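Tennis Balls: Frequently Asked Questions

These are the questions that come up most often at the desk and by email. Court booking, lessons and league rules have their own pages.

Do I need to bring my own balls?

For open court time, yes. For group lessons and junior sessions the balls are supplied. For league matches the home side brings a new can and opens it at the court.

Can I borrow balls at the desk?

Yes. Ask for a loan tube and sign the sheet. A tube holds used balls that still bounce well enough for a casual game. Return them before you leave, even if one has gone over the fence. Tell us which court you were on and we will look for it when we next walk the outside of the courts.

Do you sell new balls?

Yes, by the can, during desk hours. We carry a regular-duty ball and an extra-duty ball. If you would like a full case for a team, email Octavian Vlad at least a week ahead. Cases are not kept behind the desk.

What is the difference between regular duty and extra duty?

The felt. Extra-duty balls have a thicker, tougher felt and are made for hard courts. Regular-duty balls have a thinner felt that picks up less clay. Use extra duty on Courts 1 through 6 at Warkby and regular duty on the two clay courts at Casodgate. An extra-duty ball on clay gets heavy and fluffs up quickly. A regular-duty ball on a hard court goes bald.

Why does the ball get fluffy?

The felt is a woven cloth with a raised nap. Play pulls the fibers up and they stand away from the ball. A fluffy ball moves more slowly through the air and takes more spin. With more play the fibers wear off and the ball gets faster and harder to control. Some fuzz is normal and is no reason to throw a ball out.

What is the curved line on the ball?

That is the seam. The felt goes on as two pieces shaped like a figure eight, and the seam is the adhesive where they meet. If the seam has split or the felt is lifting along it, put the ball in the retired bin. Please don't glue it.

Are the balls yellow or green?

The rule book says yellow. Plenty of members say green, and the same ball can look like either depending on the light. On our order forms they are listed as yellow. Balls with a green dot, an orange dot or red felt are a different matter – those are the slower balls for junior classes, and they stay in the junior cart.

How can I tell if a ball is dead?

Hold it at shoulder height next to a ball from a fresh can and let both go at the same time. If yours comes up clearly lower, it is dead for match play. You can also squeeze it. A good ball gives very little under the thumb. A dead one gives easily and often makes a dull sound off the strings.

How long does a can last?

A pressurized ball starts losing pressure when the can is opened. Regular players usually want a new can after one to three outings. Casual players can get a few weeks out of one. Putting the plastic lid back on keeps dirt out but does not hold the pressure in.

What about pressureless balls?

Pressureless balls get their bounce from a thicker rubber shell and do not go flat the same way. The felt still wears. We use them in the ball machine and in the practice baskets. They feel harder and heavier on the racquet, and some players with elbow trouble would rather avoid them. They are not accepted for league matches.

Can I put my own balls in the ball machine?

No. Mixed balls come out at different speeds and wet ones can jam the feed. The machine basket holds 95 balls and is refilled by desk staff. Pick up every ball after your session, including the ones under the divider net, and bring the basket back with the machine.

Can I play with wet balls?

You can, but they get heavy and are hard on strings. Let them dry at room temperature before you use them again. Don't put them in a dryer or leave them on a heater. Wet balls from lessons go on the mesh rack beside the storage closet and should not be put straight back into a basket.

Where should I keep my balls?

Indoors. A car trunk is too hot in summer and too cold in winter, and both affect the bounce. In cold weather, carry the can into the building with you and take it out to the court when you start.

A ball from another court rolled onto ours. What do we do?

Stop the point and play a let. Send the ball back when the other court has finished its point. Roll it or hit it gently to a player who is looking at you. Balls left behind the baseline are a tripping hazard, so clear them between points.

How do I keep track of which balls are mine?

Mark them with a permanent marker before you play. Initials or a simple shape will do. Put the mark near the printed number, where it is easy to find. Club balls are marked with a W, so please choose something else.

What happens to the old balls?

They go in the retired bin inside the Warkby entrance. Lesson balls that are past use go in the same bin. We collected 2000 last season. Of those, 300 went to the Jenkins school for chair legs, and the rest were divided between the dog shelter and a recycler.

Can I take balls from the retired bin?

Yes, up to one bag per person. If you need more for a classroom or a shelter, write to Rhydian Rowlands and say how many and by when. The next large pickup is in November.

Are old tennis balls safe for dogs?

They are fine for fetch with someone watching. Don't leave a dog alone to chew one. The felt is rough on teeth over time, and a strong dog can split the rubber and swallow a piece.

I left a can at the courts. Where is it?

Unmarked cans go on the shelf under the notice board and stay there for two weeks. After that the balls are added to the loan tubes.

Page last updated October 20, 2021
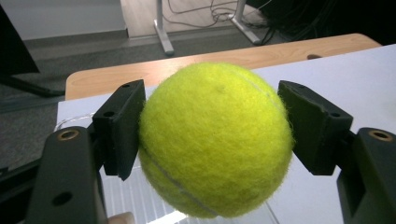

Skavatell Tennis Club – Courts and Equipment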